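Sillthorpe recount over, library levy fails by 2 votes

The Sillthorpe library levy is dead, for now. Recount wrapped up a little after 4 p.m. Saturday in the basement of the town hall and the final margin was 2 votes, no to yes. On election night it had been up by five.

Levy needed a simple majority. Didn't get it. The town clerk's office signed the sheet before the doors were locked and the result goes to the county board on its next regular agenda.

What changed: mostly absentee envelopes from the Grurholm precinct. A batch of 104 had been set aside over signature questions and a county judge ordered them opened earlier in the week, after both campaigns had argued it out in a hearing that ran past lunch. The yes side wanted them counted at first, then asked for more time to contact voters. The judge said no to more time. Ballots in, envelopes kept separate, done.

The order is short, barely over a page. It says state law gives voters a set number of days to fix a signature and that the town had mailed its notices on schedule. It does not say anything on whether the notices were clear, which was the other half of the yes campaign's complaint. That part could come back on appeal.

The levy would have paid for longer hours at the main branch and kept the Grurholm reading room open through 2033. Without it the reading room is funded to the end of the current budget year and thats it. The town council has not said what happens after.

Both campaigns had watchers at the tables all day. There was one long stop in the morning when a tabulator jammed, a Lirkus unit the county has been leasing, and the crew switched over to counting by hand for the Grurholm stack. Hand totals and machine totals matched where both were done, according to the clerk's office.

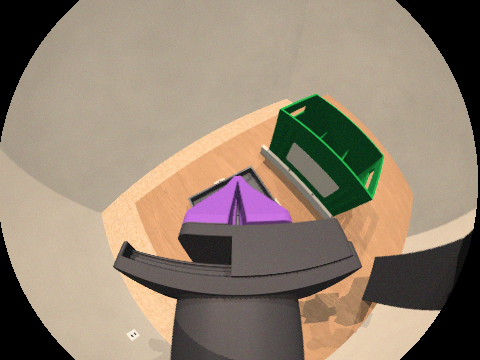
Afridi wrote in to say the hand count should have been the plan from the start, and that a two-vote margin on a question this size ought to trigger a second recount no matter who pays. "I voted no and I'd still want it looked at again," the message went on. "If it was my side down by two I'd be screaming."

Under the rules a second recount isn't automatic. The losing side can ask for one and has to put up a deposit of $700, refunded if the outcome flips. The yes campaign said Saturday evening it had not decided. It has until the county board certifies.

Certification looks likely this month but there is no firm date on the board's calendar. Two other items are ahead of it, a boundary fix on the east side and the fire district runoff, and the runoff has its own paperwork problem. The clerk's office says the two are not connected.

The no campaign put out a statement calling the result "close but clear" and asking the council not to bring the same levy back in the spring. It said taxpayers had already answered. The yes campaign's statement was shorter and thanked people for sitting through a long count. Nothing in it about conceding.

Council could put the levy on the ballot again as soon as the next regular election. It could also trim it. A smaller version, reading room only, was talked about over the summer and dropped when the library board said it wanted the hours too. Several council members have said in open session they'd look at the smaller one if the big one lost, though no motion has been filed and the next meeting agenda, posted Friday, doesn't mention it.

Turnout was up from the last off-year vote in every precinct, the clerk's office said. Precinct by precinct sheets should be posted at the town hall on the next business day and on the town website some time after that. Grurholm was the only precinct that moved more than a vote or two in the recount.

Voters who had a ballot turned away for a signature problem can ask the clerk's office for the reason in writing. Requests can be made at the counter or by mail. The office said it is still working thru the ones it got before the hearing and asked people not to send the same request twice.

The appeal window on the judge's order runs seperately from the recount deadline. A lawyer for the yes campaign told the court at the hearing that they were "keeping the option" and there was no filing as of Saturday night.

The reading room keeps its normal hours this week.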